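November 13, 2021

Slept badly, got in early anyway. Coffee from the machine because the good pot was still in the dishwasher, which somebody had run without soap.

Spent most of the morning on the write-up for Makowska. They want a yes or no on whether a machine can take over the end-of-day tidying in the back room, meaning floor, bins, chairs pushed in. I have been putting off the answer since February. The floor is the part everyone assumes is solved. Kedora quoted us 3,590 for their floor unit and the sheet says it handles "light debris." I asked what that means and got a second copy of the sheet.

Had the Stemeteo sweeper on loan for 20 days. It is fine in the hallway. In the back room it goes around the chair legs, goes around them again, and leaves a ring of whatever was there. Flat bits of paper are the worst. The brush rolls over them and they stay put, or they catch on the edge and get dropped a yard farther on. I logged 267 runs in all, counting the short ones, and I had to go in by hand after far too many of them. A person with a broom does the room in less time than it takes me to clear the brush.

The bins are another matter. Putting a bin back on a shelf is easy if the bin is empty and square to the rack. Ours are neither by the end of the day. The Sornico arm is rated for up to 30 pounds, so weight is no trouble, but it wants every rim where it expects it. Turn one a little and it stops and waits for help. I don't blame it. I would still have to stand there.

Ate lunch at my desk, leftover rice. Called the dentist and got put on hold twice.

Went back after lunch to look at the floor again before writing the last section.
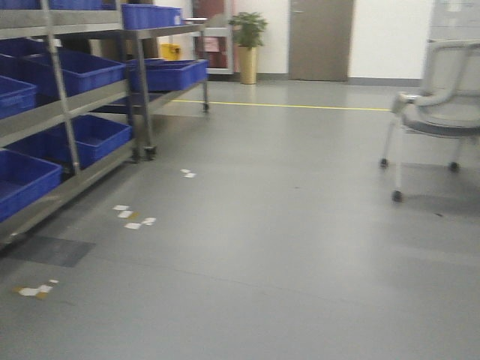 So the draft says no for the whole job, and maybe for the hallway. I put in that picking up scraps and sweeping scraps should be treated as separate chores, which the vendors don't do. A sweeper needs the paper to move. A gripper needs to see it first, and white on light gray is hard enough for me without my glasses. I also wrote that chairs should wait. They roll when you bump them and then the map is wrong.

Cut two paragraphs about cost, then put one back. Will send it tomorrow if the numbers table stops breaking across the page.

At home I vacuumed the stairs myself. Need vacuum bags, dish soap, a bulb for the porch.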